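Ritholm laundry corner: minutes of our October get-together

We started at 7.15 with tea. I took the notes again, so blame me for any gaps.

Table. We agreed to keep the Grutel one for folding and to stop leaving post on it.

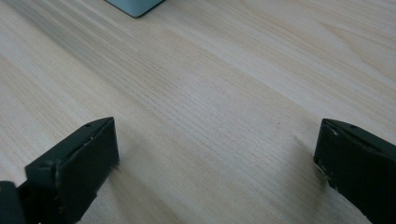
Folding space was the long item. Most of us want more of it, and I said so too — I do my sheets there! The pale grain shows every mark, so it gets a wipe after each session, and anything parked at the far edge goes back on the shelf.

Baskets. We have 200 pounds left, and the light blue plastic sort with holes in the sides won easily.
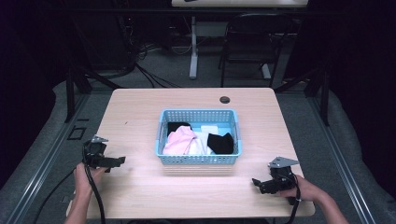

Latuheru wanted it minuted that odd socks should be kept for a month before they go to the rag bag, and asked for a label saying so. Agreed, after a lot of sock talk.

Back to the table for a minute. I'd tried a damp cloth and a drop of washing-up liquid at home and was rather pleased with myself.

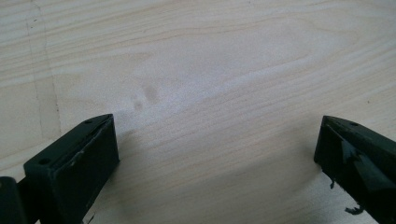

I'll bring a bottle of the stuff next time, plus the Zikness catalogue (shelf brackets are on page 124). We finished at 8.40.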